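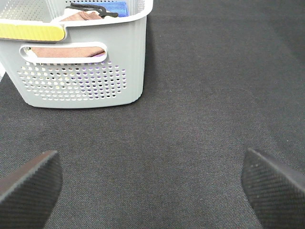 Figure 1. Plastic laundry basket with handle cutout and perforated front wall.

Household Textiles, Unit 8: Sorting and Carrying
Handout prepared by Jenő Orbán, Dilcombe course, spring term

Reading for this unit: the chapter on laundry flow in the Drumell course pack. Bring your sorting sheets from last time.

1. The basket

Most homes use one of three containers for dirty laundry: a cloth bag, a closed hamper, or an open basket. We will work with the open basket. It is easy to load and easy to carry, and the contents can be checked without emptying it.

Look at the wall of the basket in Figure 1. The small round holes let air reach the fabric at the sides. Air does much less for the middle of a packed load, so damp towels should not go in the basket at all. Hang them first and add them when they are dry.

The holes also show something of what is inside. Light, yellow, dark and purple spots show through the one in the figure, and there is brown cloth behind the handle slot. A load with that range of colors needs sorting before it goes near a machine.

2. Sorting

Empty the basket onto a clean surface. Make piles in this order:

Whites and creams
Pale colors
Strong colors - reds, browns, purples
Darks
Anything fuzzy or likely to shed lint

Fuzzy fabrics get a pile of their own even when the color matches another pile. Lint shows worst on dark, smooth cloth. Check pockets as you sort, and close zippers.

If the care label is missing, wash cold and treat the piece as a strong color.

3. Carrying

Grip the basket by the rim or the handle slots, with the load level. Keep a full basket under 20 pounds. On stairs, hold it against one hip so you can see the steps and use the rail. If you can't see over the load, make two trips.

4. Exercise

Work in pairs. Each pair sorts one mixed basket in 10 minutes and fills in the sheet with the pile, the fiber if known, and the wash temperature. Swap sheets with the next pair and mark any item you would have placed differently - we will go over these together.

Sheets are due at the start of Unit 9.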